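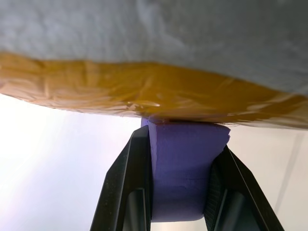 Tonness Supply Office
1/16
The Tonness Supply Office has revised its guidance on the packing of glass bottles for neighborhood events. The revised guidance applies to all 26 collection points and takes effect at the start of January. The main provisions are set out in this thread.

2/16
The guidance covers full, capped glass bottles of soft drinks sent out in foam holders. It does not cover cans, plastic bottles or catering jars. Those items remain under the general packing sheet, a copy of which is held at every collection point.

3/16
In the past season the Office sent out 2598 glass bottles. Of these, 2209 went in foam holders and the remainder in divided cardboard cartons. Divided cartons will be withdrawn for glass once present stocks are used up. No further cartons will be ordered.

4/16
Preparing the table. Packing is to be done on a clear, level table with enough space for the holder and for the bottles still waiting to be packed. Foam crumbs are to be wiped from the tabletop between holders. A dry cloth is sufficient. Please do not use spray cleaner near open cartons of labels.

5/16
Filling a six-well holder. The back row is filled first, from left to right, followed by the front row in the same order. Bottles waiting their turn stand upright on the table beside the holder. They are not to be laid on their sides, including for short periods. Each bottle is held by the body and lowered straight into its well, with the label facing the packer where possible.

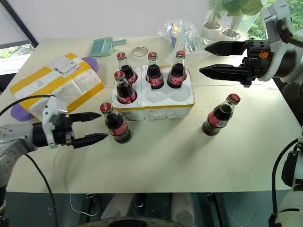 6/16
Checking caps and glass. Every crown cap is to be looked at before the bottle goes into its well. A bottle with a bent cap, a chip at the neck or a sticky shoulder is set aside on the reject tray and entered on the day sheet. Loose caps found on the table are to be picked up and reported to the shift lead before the holder is closed.

7/16
Checking the holder. A holder with a cracked wall may be used again if the crack has been taped along its full length and the wells remain firm. A holder with a crack running through the floor of a well is to be withdrawn. Collection points have asked whether tape color matters. It does not, provided that the tape lies flat and has no lifted ends.

8/16
Part-filled holders. A holder may be sent out part filled where the order requires it. The number of bottles is to be written on the packing label and initialed. Empty wells are left empty. Paper, cloth and offcuts of foam should not be pushed into them, as receiving staff have repeatedly had to pick these out by hand.

9/16
The larger carriers. The Office also holds 237 foam carriers of other patterns, obtained through the Lorkix supply arrangement. These may be used for mixed orders. The bottles must stand upright in the recesses, and any bottle that leans is to be taken out and seated again before the carrier is lifted.

10/16
Carriers are to be lifted by the base with both hands. They are not to be lifted by the bottle necks or dragged across the table. A carrier that is too heavy for one person is to be moved by two, or placed on the low cart. Apinya Wiriya, Head of Packing, has asked that this point be read aloud at the start of each shift during the first week.

11/16
Packing labels. The label is placed on the outer face of the carrier and never on the foam inside the wells. Old labels are to be removed in full before a new one is applied. Where an old label will not come away cleanly, it may be covered, provided that no part of the former address can be read.

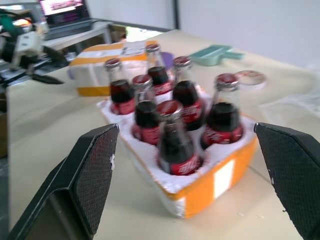 Cola bottles standing in a white foam carrier with an orange outer wall.

12/16
Storage of empty holders and carriers. Empty units are stacked with the wells facing down, no higher than shoulder level, on the shelves marked for the purpose. Damp units are to be dried on the rack overnight. Units awaiting inspection carry a paper tag and should not be returned to the shelves until the tag has been signed and removed.

13/16
Responsibilities. Shift leads are responsible for the day sheet and the reject tray. King-fai Shek will receive all day sheets at the Kiani Street office by 4 p.m. Sheets received after that time will be entered with those of the following working day. Sheets without initials will be sent back to the collection point.

14/16
Training. A short practice session will be offered at each collection point before the guidance takes effect. Chanida Sombatkul will lead the sessions at the northern points, and Thongchai Nakpan those at the southern points and at Zusura Hall. Attendance is required for anyone who packs glass, including those who completed the earlier course. Sessions begin at 9:30 a.m. and last one hour.

15/16
Questions received so far:
May bottles be chilled before packing? Yes, but they must be wiped dry first.
May different drinks share a holder? Yes, if each kind is listed on the packing label.
May an event organizer keep the holder? No. Holders and carriers remain the property of the Office and are to be returned with the empty bottles.
May organizers pack their own bottles? Yes, at a collection point and with a shift lead present.

16/16
The full guidance is available on paper at every collection point and at the front desk on Kiani Street. Comments may be addressed in writing to Samran Wiriya, Office Secretary, and will be considered at the spring review. Collection points that still hold divided cartons for glass are asked to report the quantity on their next day sheet.

Tonness Supply Office
Addition to 7/16: tape for the repair of holders may be requested with the regular stationery order. A separate form is no longer needed.

Tonness Supply Office
Addition to 14/16: the session at Zusura Hall will be held in the lower kitchen. Please use the side entrance and bring a copy of the packing sheet.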